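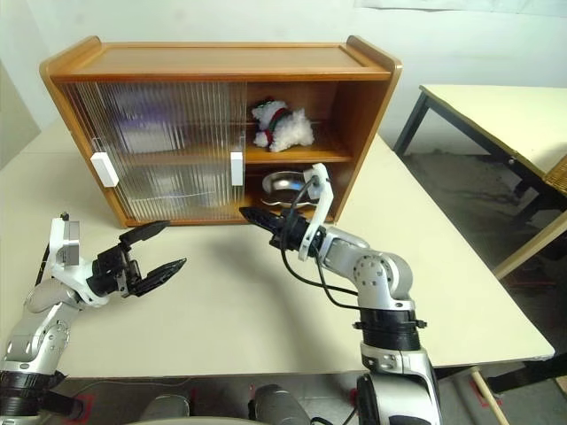
Checking a crawl space for damp before you call anyone

Quick version, did this again in January and people keep asking. You need a flashlight, a cheap pin moisture meter, old clothes, a mask. Knee pads if you have them.

Before you go in

Wait for a dry spell, 2 days at least. Rain the night before will throw off every reading. Turn off any fans down there. Open the hatch and leave it a while — go make coffee.

Taking readings

Start at the corner farthest from the hatch and work back. Push the pins into the joist, along the grain, and hold till the number settles. Write it down right away, you will not remember. Mark the spot with chalk so you can find it again.

Do the sill plate too. Everyone skips the sill plate. My worst one was 31 percent, right behind the dryer vent, and the joist next to it was fine.

Smell counts. So does white crust on the block, thats salts from water coming through, not mold. Scrape a bit off, if it's gritty and fizzes in vinegar it's salts.

What to do with the numbers

Under the high teens, leave it, check again next season. Over that, look up and look out: gutters, grading, vent hose, a dripping trap. Fix the water first. Then re-test the same chalk marks after 6 weeks.

Still high? Get someone in to test. Omolara Ojo did ours and she wanted the list of readings before she even got her boots on, so keep teh list.

Don't spray bleach on bare joists. Wipe the pins before you put the meter away.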